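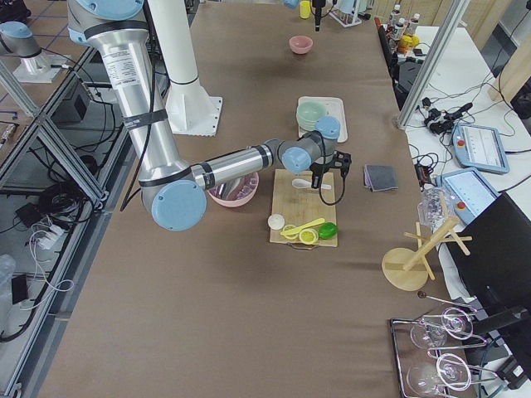 Plumer Kitchen Set: rules for table setup and recording

Version 25. Kept by Quentin Renaud and Gaspard Baudry. The set has 522 episodes of table-top kitchen work with two arms. Please read the rules before you add new ones.

1. Before power on

Both teach pendants stay on the white side table, screens up. The operator must reach the red stop button without crossing the table. Nobody puts a hand over the brown surface while an arm is enabled.

2. Objects

Bowls may be stacked, and a spoon may stay in the top one. Write every stack in the scene sheet as one entry with its parts – the old Zurow sheets did not do this, and we had to correct them by hand. Ice is logged as "ice", without a count of cubes. 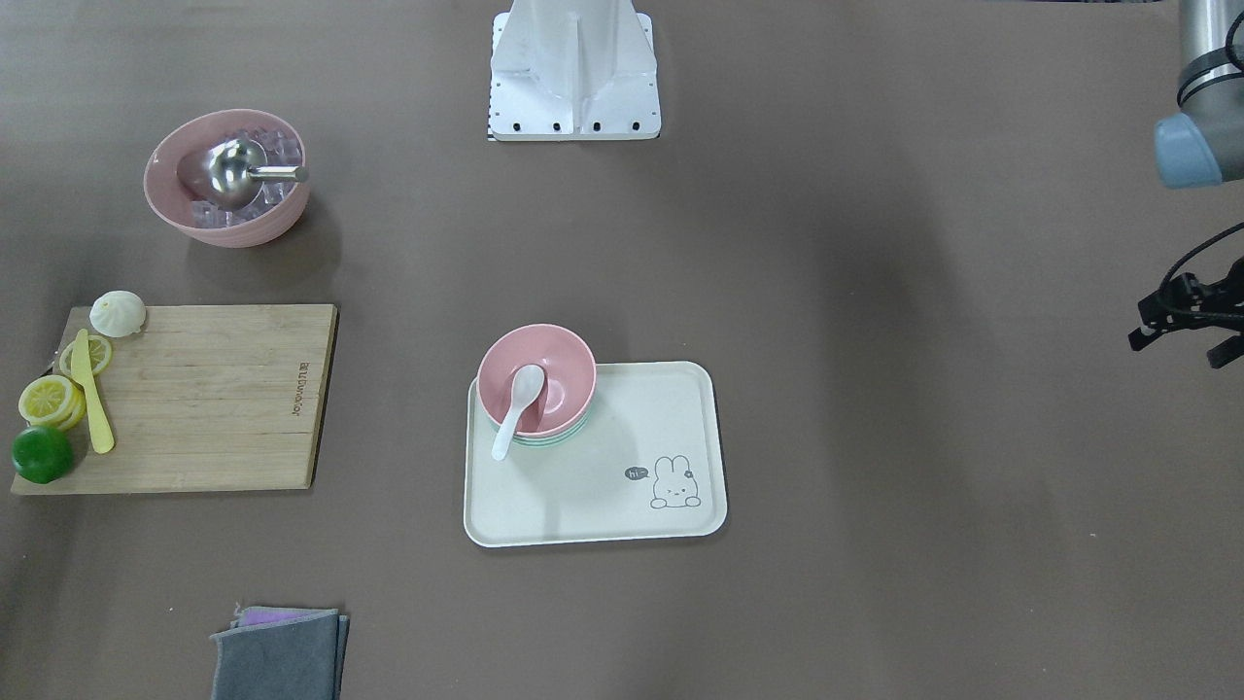 3. Speed and contact

Use the slow profile for anything which can break. Glasses, bottles and the ceramic spoon are in this group. If a gripper touches the table, stop and mark the episode "contact". Do not delete it.

4. People near the cell

One person may sit at the side table during a run. Long sleeves are allowed there, but not inside the aluminum posts.

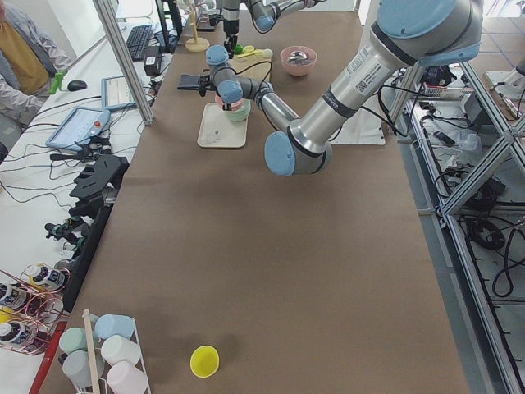
5. Known problems

Episode 2037 has the wrong scene sheet. We will repair it in March.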